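Home | Boards | Ask | Tags | Log in
Search the boards Go

Community theater: how far can we cut a script we're paying royalties on?

Posted by hadwood_stage, May 16, 2024

Our group in Nalton has a license for a two-act comedy in January. The hall we rent has 112 seats and has to be cleared by ten, and the read-through ran long. The director wants to drop one subplot, fold two small parts into one, and change a few jokes that have aged badly. The license says "no alterations." Does that really cover small cuts? We have 18 people cast already and don't want to start over with another play.

prompt_corner

Yes, it covers small cuts. The license gives you the right to perform the play as written. Dropping a subplot is a change, and so is combining parts. Write to the licensing house and ask. List each cut by page and line, say why you want it, and attach a marked copy. They pass it to the author or the estate. Some say yes, some say no, and some offer a shorter version they already have on file.
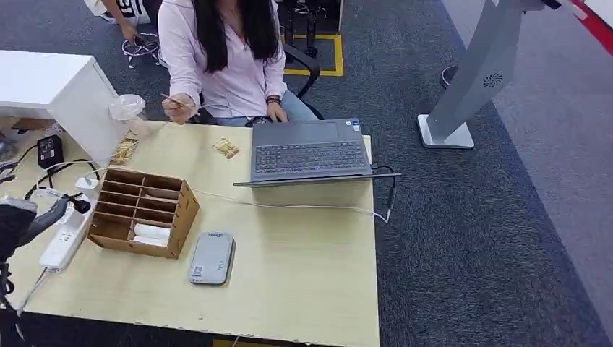 At the desk with the laptop.

Don't rehearse the cut version until you have the answer in writing. We did that at Sotomayor and had to put four pages back two weeks before opening. The cast was not happy.

Also time it again before you ask. First read-throughs are slow. Ours lost 18 minutes once people knew their lines.

Nalton_Usher

everybody cuts, we always did. never had a problem

rowG

The answer above is bad advice. A company near us lost its license the week of the show and had to refund 243 tickets. If the hall time is the real trouble, start half an hour earlier and shorten the intermission. For doubling, one actor can often play both small parts without any text changes, but check the license, as a few authors don't allow that either.

Comments (3)

zernerero: Ask about the jokes separately. We got a yes on two word changes and a no on the cuts.

prompt_corner: Good point. Separate requests are easier for them to approve.

hadwood_stage: Thanks. Letter is written, and we're moving curtain to 7.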